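Grotthorpe Parish Texts - read me first

Hi, I'm Dalia Sqalli, and this is my slowly growing pile of transcribed parish writing from two neighboring villages, Grotthorpe and Brovthorpe. It covers sermons, burial notes, church accounts and a surprising number of complaints about bells (I love the bells ones best!).

What's in it

890 transcribed pages, one plain text file per page. The Brovthorpe accounts are the biggest chunk, and the sermons come next. File names start with the village, then the book, then the page. There's also a sheet called people that links spellings of the same family name - Tsao's first version of it got me started, and I've been adding to it ever since.

How I typed it up

I kept the old spelling and the old line breaks. Where a word was unreadable I put a question mark in square brackets, and where I was guessing I put my guess in there with it. Most of this was done at home in the evenings, so if you find a sermon that wanders off halfway down the page, please check it against the scan before you blame the vicar.

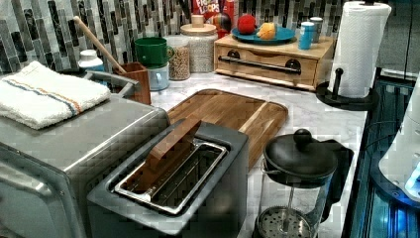
Kitchen counter, with toaster and cutting board.

To see how careful I'd been, I retyped 100 pages from scratch and compared the two versions. 5 of them had a mistake that changed the meaning, all in the accounts, and mostly sums of money. Those are fixed now, but treat the other figures with some suspicion.

What's missing

The Parken sermon book isn't here yet. I have the scans and plan to start on it in June. Burial notes for small children are in their own folder, so you can skip them if you'd like to.

Using it

Go ahead and use it for teaching, family history, word counts, whatever you like. Just mention the collection by name, and send me corrections with the file name in the subject line.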